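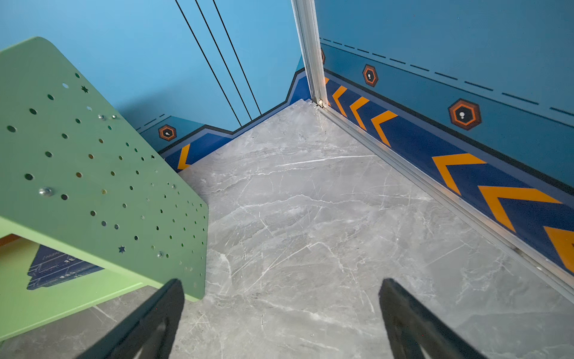 Oltero, May 10, 2020

Reading Old Texts in Translation
Handout 2: Short sayings and the problem of the missing speaker

Dear students, please read this handout before you open the text. It is written for those who read in English only, but if you know the original language of any of our texts, you are welcome to use it in the discussion.

1. What kind of text we have

Many old books were not composed as books. A teacher spoke, the students remembered, and other students wrote it down later, sometimes after two generations. The Analects of Confucius is the best known case in our course. It has twenty parts, which we call books, and each one contains short passages. The passages are mostly not connected by a story. One passage can be about funerals and the next one about archery.

For this reason the reader should not look for a plot. Look for words which come back. In the Analects such words are ren (often "goodness" or "humaneness"), li ("ritual" or "proper conduct") and junzi ("gentleman" or "noble person"). Every translator must choose, and the choice changes the whole book.

2. The title

The Chinese title is Lunyu. The second character means speech or sayings. About the first one the scholars do not agree: it can be "to discuss" or "to put in order." The English word "analects" comes from Greek and means things gathered up. It was made popular for this book by translators of the nineteenth century.

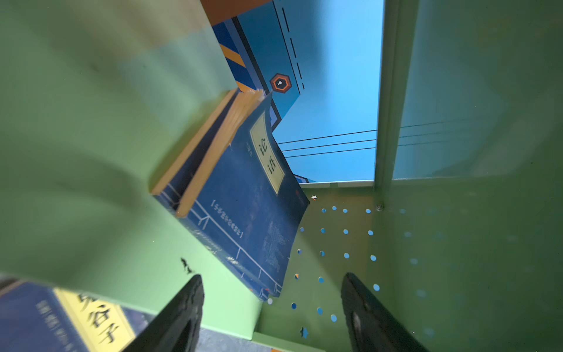 The Analects, hardcover, with the title 论语 on the label.

3. Who is speaking?

The formula "The Master said" opens a great number of passages. In most cases the Master is Confucius, but some passages give sayings of his students, and a few of these students are also called Master. When you quote, always write who speaks. In the last course I received papers in which words of Youzi were given to Confucius, and the argument became weak because of it.

Also notice to whom the answer is given. In Book 11, two students ask the same question, whether one should act at once on what one has heard. One gets the answer that he should first ask his father and elder brother, the other gets a simple yes. A third student is confused and asks why. Confucius explains that one of them holds back and the other is too eager. Without the persons, the two answers look like a contradiction.

4. How to compare translations

Take one passage and two translations. Copy them by hand, one under the other. Mark the places where they differ in a noun, then in a verb. Leave the style for later. Vanderleia Miranda, who gave this seminar before me, asked for a table with three columns, the last one for your own version. I keep this practice.

5. For the next meeting

Read Book 1 and Book 2 complete, and from Book 11 only the passage above. Write 393 words or less on one word of your choice. The final paper is due in June, the length will be given later.

Questions to me by mail, please with the handout number in the subject line.

Győző Medve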